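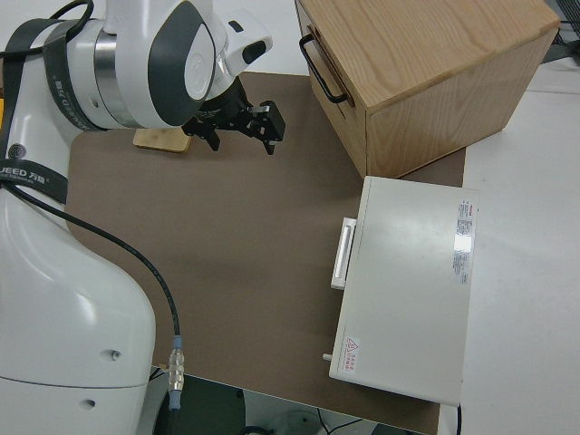 Passei a tarde inteira a ensinar um robô a pegar num bloco de madeira e ainda me doem os ombros! Quem me conhece sabe que não tenho paciência nenhuma para trabalhos repetitivos, mas a Silvia Paulík convenceu-me a experimentar a teleoperação no projeto dela, o Rellik, e lá fui eu.

A ideia é simples de explicar: eu mexo num comando, o braço branco em cima da mesa repete o que faço e tudo fica gravado. Cada gravação é uma demonstração. A Silvia quer 390 só para esta tarefa (pegar no bloco, levantar, pousar noutro sítio do tapete), e eu fiz 20 antes de pedir um café.

O mais difícil é a profundidade. Vejo os dois dedos pretos da garra mesmo por cima do bloco, juro que estão alinhados, desço... e empurro-o para o lado. Outra vez. A Ljubica Stoyanova, que já leva 221 demonstrações feitas, disse-me para parar a meio da descida e olhar para a sombra da garra em cima da madeira. Resultou logo à terceira tentativa – fiquei toda contente, parecia uma criança.

Também experimentei a outra maneira, a de agarrar no braço com as mãos e levá-lo pelo caminho certo. Gostei muito mais! Sente-se o peso, sente-se quando o movimento está torto. O problema é que as minhas mãos aparecem nas imagens e a Silvia prefere usar isso só para ensaiar.

Ah, e aprendi que hesitar fica gravado. Numa das minhas primeiras tentativas fiquei parada a pensar onde pousar o bloco, e a Ljubica mandou-me apagar aquilo, senão o robô aprende a ficar parado também (identifiquei-me bastante com ele).

Para a próxima passamos às pegas, a da caixa de madeira e a do aparelho branco. A caixa tem a pega curva, de metal, e já estou a ver-me a bater-lhe com a garra. Volto em fevereiro e depois conto como correu.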